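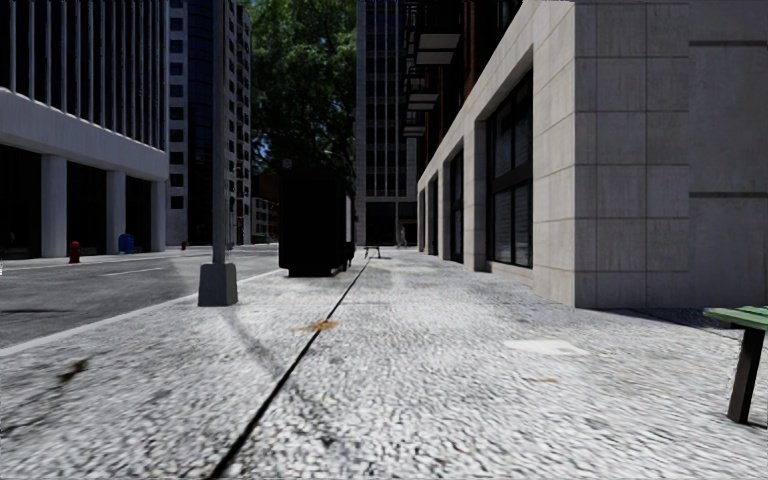
How to Plan a Walking Route You'll Stick With

Last updated: May

Search this site Go

I started walking every day when I moved to Dondamport, and for the first month I was terrible at it. I'd head out the door, wander, get bored and go home. What fixed it was having a set route, so let me show you how I make mine!

Step 1. Get out a map (paper or phone, I like paper) and mark your front door. Then pick a turnaround point you'd enjoy reaching. Mine is the bakery on Nicholas Street, which may explain why I never lose weight.

Step 2. Measure one block. Walk it and count your steps. My block is 300 steps, so three of them and a bit gets me to 1000, and I can work out the rest in my head while I wait for the light.

Step 3. Look for places to sit. Even if you feel great going out, you'll be glad of a bench on the way back, especially in the first couple of weeks. I put a little B on my map for each one. 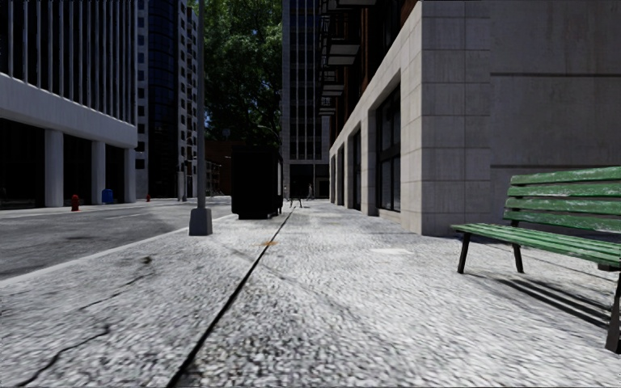
Do I need special shoes to start?

Any pair that's comfortable after 2 miles will do. Wait a month before you spend money, and by then you'll know if your feet want more cushion or more room in the toes.

Step 4. Try it at the time of day you plan to walk. I tested my first route at noon and then walked it at 7 a.m., and wow, different world (delivery trucks, sprinklers, every dog in town). Go when you'll really be going.

Step 5. Make a short version for lousy days. Mine skips the whole Morkmont end and gets me home before my coffee is cold. It still counts!

Step 6. Change one street every few weeks. Just one, or you're back to wandering.

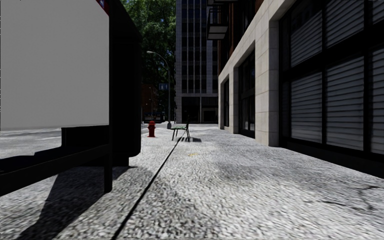 Wide sidewalk, stone-faced building on the right.

I write my walks down in a Clisus notebook, date and steps and that's it. Any notebook works.

Comments (3)

mapsandmuffins: The B idea is great, I'm adding W for water fountains.

hilly_in_the_north: What about hills? I always put mine first so the way home is easy.

tuesdayshoes: Counted my block, got a different number each way lol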